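Plerbridge Handheld Gripper Kit – two-handed set

Product page / Kits / Handheld / Two-handed
Last edited in April by Yuzhen Wei

In stock. Ships in 3 weeks, sooner if you only need one side.

Kit price: $2,269 per pair
Spare finger pads: sold by the set, see below
Lab and school pricing: ask

Quick version for people doing a budget tonight. One kit is two handheld grippers, one per hand. No arm in the box. Somebody picks them up, does the task with their own hands on the handles, and you record it. Arm comes later or not at all, depends what you're building. If you need a full arm cell quoted go to the Gorcombe page, different lead time, different people.

What's in the box

Gripper, left
Gripper, right
Finger pads, one fitted set and one spare
Hand straps, two sizes
Cables, 3 meter
Printed quick start sheet
Hard case

What's not in the box

Recording computer
Table
Anything to pick up
Monitor (you want one, see below)

People forget the last few and then email us from a room with nothing in it. Put them on the order sheet now.

Who buys this

Mostly teams planning for packing, kitting and light assembly who aren't ready to sign for arms. Cosmetics and personal care is a big chunk of it – bottles, tubes, pouches, stuff with slick sides and see-through caps. Good test items. A tall clear cap tells you more about your setup in an afternoon than a box of foam cubes will, and you can buy a whole range of shapes at any drugstore. Budget for duplicates. Labels get scuffed, caps go missing, and you want the same item in week one and week six.
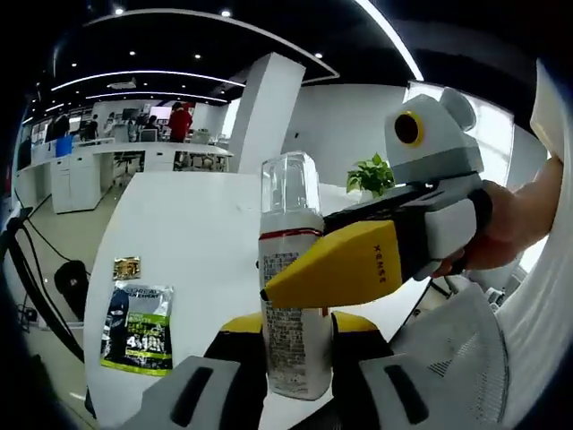
Two hands matter more than most first-time buyers expect. One side holds, the other side turns, pushes, steadies or takes over. If your job is pick up and put down, single kit is fine and you save some money. If there's a cap, a lid, a flap or a bag anywhere in the process, get the pair. Upgrading from single to pair later costs more than buying the pair at the start, sorry, thats how the case and the calibration work out.

Budgeting, the parts that get missed

Operator time. This is the big one. The kit is the cheap bit. Plan on people being tired after a couple of hours and swap them. We suggest 4 operators trained even if only two work at once. Write the hours into the budget as real hours at a real rate, not "the interns can do it".

Storage. Fills up faster than you think. Buy double and be glad.

Items. Set aside around $400 for things to handle in the first month. Sachets, pouches, bottles in a few sizes, pump tops. Get some with shiny foil and some matte.

Pads. They wear. Slick plastic is easy on them, cardboard edges are not. Customers doing carton work go through pads a lot quicker than bottle people.

Table. White glossy tabletops look clean and clean up quick but they throw glare when there's strip lighting overhead. Not a dealbreaker. If you're buying new tables anyway get matte. If you already own gloss, try it first before spending on anything.

Training. Half a day by video call is included. On site is extra, quoted by distance.

Planning the room

You don't need a lab. An ordinary office works and most customers start in one. Leave enough open floor for the operator to step back and for a second person to reset the items. Keep cables behind the operator where you can. Chairs on wheels and cables on the floor don't mix, pick one.

Put the reset table at arms length from the work table or make it the same table. Walking kills your numbers. Same with charging, bench space for it should be in the same room and not down the hall.

Have a monitor the operator can see without turning round. Catching a bad recording while you're still standing there is free. Catching it next month is a re-shoot, with people you already paid.

Other staff in the room: fine. Tell them beforehand. Get your consent forms sorted before the kit arrives, and ask your own legal people what they want done with faces. Some customers blur, some move the table to a corner. Decide early as it changes the room plan.

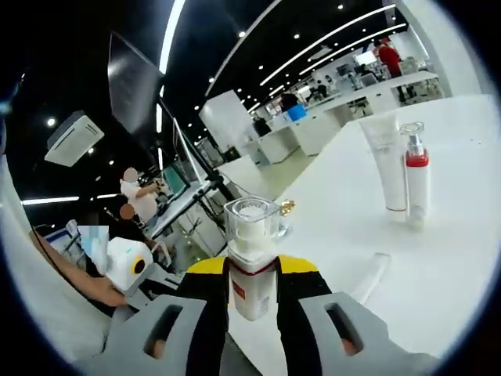
Small parts need a home. Loose caps roll. A shallow tray is a couple of bucks and saves a lot of crawling. Also label your items underneath if you have several of the same thing, makes the log sheets way easier.

Fit and handling

Strap goes over the back of the hand, snug, not tight. The small strap suits most people, large is for gloves or big hands. Swap takes a minute. Operators with shorter reach will want the table lower or a step, sort that out before you start recording and then leave it alone for the whole run. Changing table height halfway makes a mess of the data set.

Don't squeeze as hard as you can. New operators all do. Thin wall bottles dent and then you have a dented bottle in every clip from then on.

Compared with the others

We get asked so here goes. The Palamarchuk handheld is lighter and we'd tell you to look at it if your items are all small and you only need one hand. Ours holds up better on bigger bottles and comes as a matched pair. The Vimcombe set has a nicer case and a longer lead time. Prices are close enough that I wouldn't choose on price, choose on what you're picking up. Borrow or rent first if you can.

Rental

Pair: monthly, one month minimum. Half of the first month comes off if you buy after. Wear on pads is included, drops are not. Deposit by card.

How to order

Send us a purchase order or pay by card. With the order we need:

ship to address and a phone number for the carrier
strap size if you know it, otherwise you get both
what you plan to handle, one line is plenty
whether you have a recording computer, and the specs if so
date you want to start

That third one isnt nosiness, it decides which pads we fit before it goes out.

Quotes are good through the end of the quarter. For grant money, ask for the long form quote, it splits hardware, training and spares onto seperate lines and most finance offices want it that way. Yuzhen does those by hand so allow a day or two.

Returns

Unused in the case, full refund less shipping. Used, talk to us. Finger pads and straps non returnable once opened.

Spares and add-ons

Pad set, both grippers
Strap, small or large
Cable, 3 meter
Replacement case foam
Extra half day video training

Prices for spares on the order form. Form's being redone – if the link gives you the old one just email and we'll send the new sheet over.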